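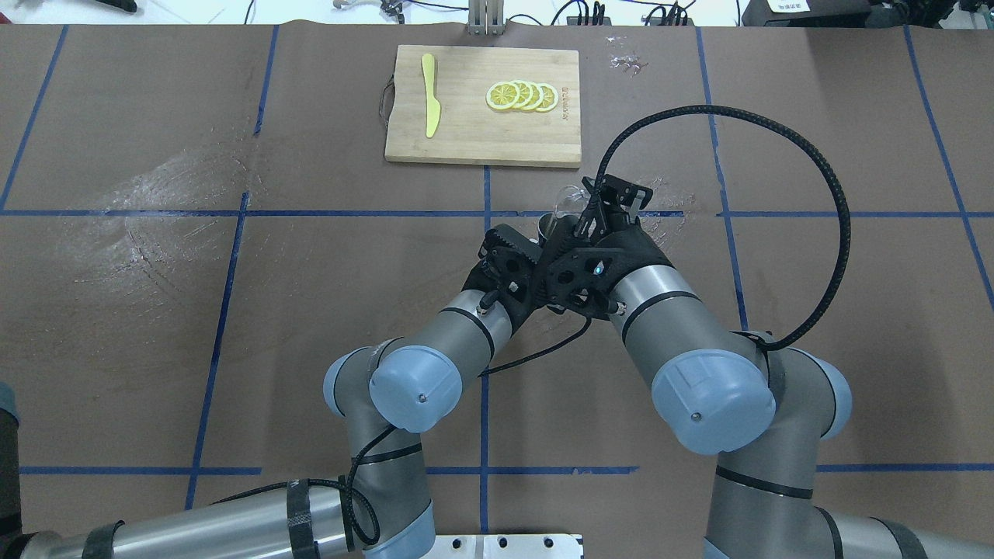

Blue tape on brown paper, with a cutting board at the back.

How to read a new-car price sheet without getting talked into things

By Sigrun Kvam

The price in the headline buys a car that hardly any dealer has on the lot. I spent most of June going through sheets for the Punovby Altia, and I trust them less than I did in May. If you're going to use one anyway, do it in this order.

1. Find the base price and write it down. Then look for the delivery charge. On the Altia sheet it sat in a footnote on the last page. Add it now, before you look at any paint colors.

2. Find out what the base trim leaves out. Read the equipment table from right to left, starting with the most expensive version. Blank boxes in the cheap column tell you more than the brochure does. The entry Altia had no rear wiper and no split rear seat, and the brochure called it "generously equipped."

3. Price the one option you really want. I wanted heated seats. They came only in the Winter Pack, which needed the Comfort Pack, which needed the bigger wheels. Total: $3,437. For warm seats.

4. Be careful with the monthly figure. A low payment usually means a big deposit, a long term or a large final payment. Ask for the full amount paid over the whole contract, in writing. The salesman at Grønli Motors offered me $408 a month and took 30 minutes to find the other number.

5. Question the "limited-time" discount. Call a second dealer and ask for the same car with the same options. Floltstead quoted me the same discount and had never heard of a deadline.

6. Check the wheels against the mileage claim. The best figure is normally for the smallest wheels on the lightest version. If your build has neither, ask for the figure that goes with it.

Alvar Engström wrote in to say that dealers will drop the delivery charge if you push. Maybe. I pushed at both places and got floor mats.

Keep every quote until the car is in your driveway, and compare the last one with the invoice line by line before you sign.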